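Fostgate is hiring a part-time stockroom and props assistant for its Rusport site. The post reports to the site office and covers the storage, issue, and return of small household items used in table-top sessions. The start date is in May.

## The work

The props store holds 222 catalogued items: dishes, cloths, boxes, stationery, magnets, and small hardware. Items are stored by shelf number and leave the store only when signed out. The assistant keeps the record accurate and the shelves in order.

Duties:

- Issue items against a written request and enter the shelf number, date, and borrower in the log.
- Check returned items for chips, missing parts, and dirt. Clean or set aside as needed.
- Clear and wipe the session tables between bookings.
- Replace worn labels and notices.
- Carry out a full stock check twice a year.
- Pack items for transfer to the Stelladness site and unpack transfers coming back.

Transfer boxes are supplied by Benjelloun in one size. Fragile items are wrapped singly and packed upright. The packing list goes inside the lid, with a copy to the office.

## Hours and pay

The post is 100 hours a month, worked in shifts agreed by the end of the previous month. Morning shifts start before the first booking. Paid leave is calculated on hours worked. The pay rate is listed on the application form and is reviewed after the trial period of 2 months.

## Requirements

Applicants must be able to:

- lift a packed box from floor to bench height;
- stand for most of a shift;
- keep a written log that another person can follow;
- use a basic spreadsheet.

Stockroom, library, or school supply experience is useful but not required. Some labels and notices in the store are in Chinese, and the ability to read simple Chinese is an advantage. Applicants who do not read it will be given a word list.

## Rules on borrowing

Props are not for private use. The assistant may refuse any request that has not been cleared, whoever makes it. Borrowing and returning both go through the named contact for the store. The rule is posted in writing: 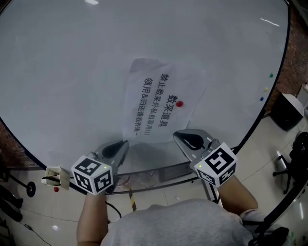

Items found on a table at the end of the day are logged as unreturned until they are back on the correct shelf. Small pieces are the usual problem. Last year nearly 140 log entries had to be corrected, most of them for items put back on the wrong shelf. The new assistant will be expected to bring that number down.

## How to apply

Send a completed form and a one-page work history to the Fostgate site office at Rusport. Put "Props assistant" in the subject line. Selected applicants will be asked to attend a short interview and a practical test, in which they log and shelve a mixed tray of items. Travel to the interview is not paid.

Posted 4 January 2026. The post stays open until filled.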